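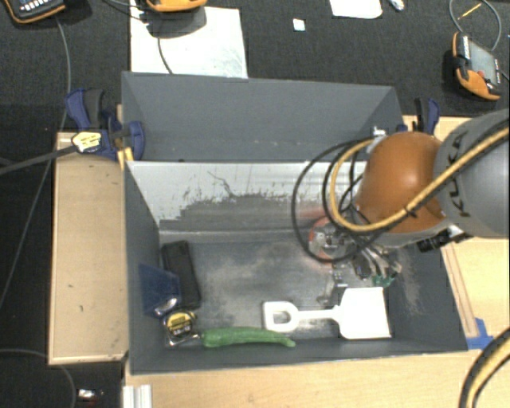
Sorting out the bin cell (thread)

Home Threads Cells About Log in

4 min read

1/ Right. Jevov cell, Ilterard, March 2018. Been meaning to write this up for whoever gets it after me. Typing between runs so forgive spelling

2/ Starting with the yellow cable as that's what ate my morning. Gripper kept dropping off the network whenever the wrist went past a certain angle. Came back on its own. Of course it did

3/ Swapped the plug end first. No change. Swapped the port. No change. Wiggled it by hand with the arm stopped and got a dropout on the second wiggle, right at the back of the connector

4/ So: too tight a loop at the fitting. Someone (me, in the first week) had tied it down short so it looked neat. Neat is bad here. Let it curl

5/ New cable from Avcı, same length, routed with a proper loop by the orange joint. Turned the wrist slowly to both ends of its travel with one hand on the stop. Watch the loop not the gripper

6/ The thin black ones are a different story. They hang wide and dip into the bin when the arm's low. I don't love it. Tried them tied closer and they pulled at full turn, so they're loose again till I get a better idea

7/ If you're picking up anything near the divider, go in slow and look where those black loops are. One of mine went round the end of a handle last week and came up with it

8/ Clamps next. Blue and black ones at either end, by the divider. CHECK THEM EVERY MORNING. Hand tight then a bit. Not gorilla tight, you'll bow the wall

9/ How I know: bin crept 3 mm over a long day and every pick on the right side was off by the same bit. Spent an hour blaming the camera calibration. Redid the calibration. Then leaned on the bin and it moved

10/ Ertuğrul Gökçe's suggestion was to screw the whole thing down and be done. Fair, but we swap bins, so clamps stay for now. Wood strip along the right outer wall stays too please, don't tidy it away

11/ Check order I use now, cold start:
- clamps
- lean on bin, does it move
- cable loops free, nothing snagged
- gripper open and close with nothing in it
- slow move to the over-bin pose
- one pick on something soft

12/ "something soft" = the long green cucumber thing. It forgives you. Do not start with the tape measure

13/ Tape measure is the worst one we have tbh. Heavy for its size, rounded off where you want an edge, and if it's lying against the wall there's no room for the finger. I leave it in on purpose. A bin of easy stuff tells you nothing

14/ White shovel is good for testing the handle grasp. Finger goes down at the grip. Blade end near the wall is fine, it's the grip end that wants clearance

15/ Divider. Yes it's scraped, the pale face is coming off in a ragged line along the top part. Not structural as far as I can tell. I run a thumb along it for burrs (arm STOPPED) and wipe off the dust

16/ Floor of the bin gets scuffed and dusty as well. Wipe it with a dry cloth before any run you care about. The cloudy patches don't come out, I've tried, leave them

17/ Someone asked about the low limit. Tool height over the bin floor is set in the Traltar config, same file as the speeds. Change it in there and nowhere else. Two people changing it in two places is how we got a dent in the last bin

18/ and WRITE DOWN the old number before you type the new one. I have a text file. It is called old_numbers. It has saved me more than the backups have

19/ Payload. If you change anything on the gripper, even a bracket, redo the load data. I added a bracket, skipped it, and the arm started giving me collision stops on moves it does all day. Half an afternoon gone

20/ Pendants and handheld stuff: they live on the floor at the far side, off the wood. Mind the leads when you walk round. Taner Aydoğan wants hooks. I also want hooks. Hooks are not in the budget this month aparently

21/ Ran it after the cable swap. 655 picks, 3 stops. Two were me hitting the button for no good reason, one was a real grip fault on the tape measure (see above). Zero dropouts

22/ Not calling the cable fixed till it's done another long day though. Last time I said fixed I was back under it before lunch

23/ Still to do
- strain relief for the black cables
- fresh tape at the lower right corner
- spare clamp, the left one's screw feels gritty
- ask Avcı if they do the yellow one with a right angle plug

24/ Someone's already replied about cable ties. Velcro. Use velcro. You will be undoing it agian in a week

25/ ok next run's finished, back later if the loop does anything odd

We use cookies to keep you logged in and to see which threads get read. Accept Settings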